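Gripper notebook, July, sim kitchen, 9:40

Colin wants a yes or no on the Biveslow controller by lunch. He won't get one from me. The claim is that it plans whole-arm motion in tight rooms as well as it does on a bench, and the bench numbers came from Nimdale, who sell it. I'd like to see our own before we quote theirs.

First batch was base moves only, arm folded, driving past the oven wall. 400 starts, same seed list as the Tapley runs.
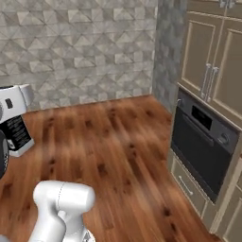 Planner took 353 ms at the median. Tapley took 874 on the same list. Fine, faster, but I don't trust the comparison yet. Jade Sedgwick found that the Biveslow config ships with self-collision padding set to zero. Of course it looks quick. Turned padding back on and started the batch over.

Second batch: wrist poses at the back counter, under the shelf. Elbow flips are what killed us with Tapley.
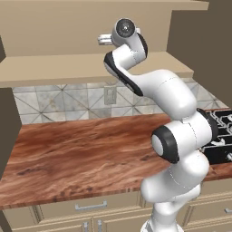 Still flips. Less often, I think, but the log only records a flip if the joint passes its soft limit, so "less often" may just mean "less logged." Asked Jade to dump raw joint angles. Run 1330 is the one to look at first.

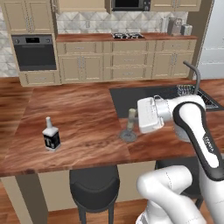 Grasp approach is where I expected the Garkham gripper model to show its problems, and I'm still not happy with it. The finger contact patch is a guess and the friction value was copied from a forum post. Coming in from the side at the little green-beige cylinder by the drain, the boxy housing needs more clearance than the planner seems to think. I want that checked against the mesh before anyone says "success rate" in a meeting.

To do: rerun Tapley with matching padding. Get the friction source from Colin. No slides until then.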